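Robot Cell Good Practice, Week 4 handout
Ashton Wihongi, Stukthorpe

OK, so last week I promised you the boring rules, and I'm going to try to make them less boring. Most of these came out of the Adine bench the year I started, and I broke a couple of them myself (ask me about the Fontes gripper sometime, I still have the invoice!).

Speed first. In this course we cap the arms at 320 mm/s when two of them share a table, and 148 while you're teaching points. I know it feels painfully slow. Leave it alone anyway, and write the setting in the log before you start a run.

Next, reach. Sketch the area each arm can get to, then shade the part where they overlap. Only one arm goes into the shaded part at a time, and your program has to say which one has the right of way. If your sketch has no shading, check it again, I've seen that go wrong in nearly every section.

Hands stay out while anything is powered, even if one arm looks parked. Parked is still live.

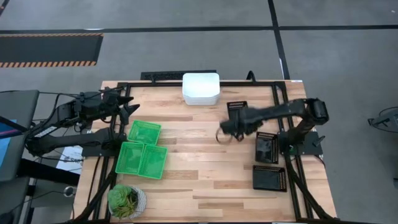

Fig. 2. Two arms on one table: left arm folded back, right arm reaching in over the black baskets.

For September people repeating the unit: the Skorkby checklist is the old one, please use mine. Sketches are due at the start of lab.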